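My liquid soap comes out thin at one end of the bottle and thick at the other

Posted by Burgi Kuster

I buy hand soap concentrate from Flanico in the big drum and thin it with water at home. The last two lots have separated after a few days. The bottom of the bottle is thick and the top is like water. I add the soap first, then tap water up to the shoulder, put the lid on and shake it. The label says 2 parts water to one of concentrate and I have kept to that. It also foams so much when I shake it that I can't see where the level is.

Is the concentrate off, or am I mixing it wrongly? The drum was opened in February and has been in the garage with the lid on.

**Urnel**

Probably gone off. Mine did. Buy a new one.

**Seul-gi Jin**

I wouldn't throw it out yet. Soap that has gone off usually smells sour or has strings in it, and you mention neither. A cold garage will thicken it, so bring what you need indoors the night before.

The order matters more than people think. Put the water in first, lukewarm, and pour the concentrate on to it slowly. If you run water on to soap you get foam on top and a thick lump at the bottom which shaking doesn't reach. Use a bottle with a wide neck for mixing and only fill the pump bottle when it is done.

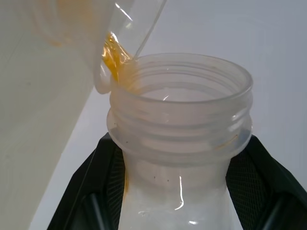

*Thick liquid going in at a wide threaded neck*

Once it is all in, don't shake. Put the lid on, lay the bottle on its side and roll it back and forth for a minute or two. Leave it overnight and roll it again in the morning. The foam will have gone down by then and you can read the level properly.

Measure by weight if you have kitchen scales. I use 100 g of concentrate at a time, which is enough for one pump bottle and gets used before it can separate.

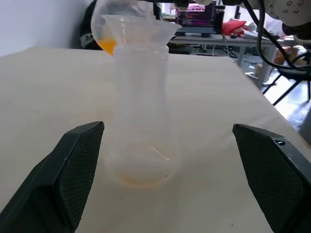
Page last changed: 27/04/2018

If it still separates after that, try it with boiled water that has been left to cool. We have very hard water and that made a difference for me — not a huge one, but the soap stayed even for longer. Some people add salt to thicken the watery part. I would leave that alone, as too much salt makes it go thin again and you can't take it back out.

Rinse the pump as well before you refill it. Old soap dries in the tube and

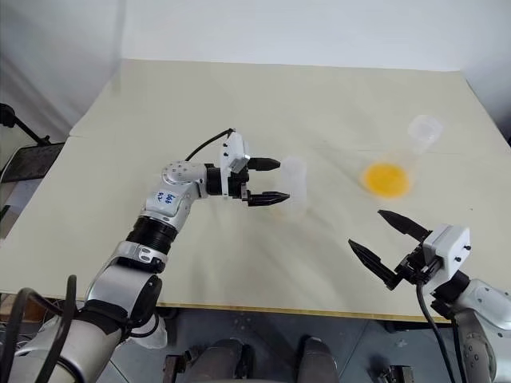 then the new lot comes out in spurts, which can look like the same fault. Pump warm water through until it runs clear and let the parts drain before you put them back.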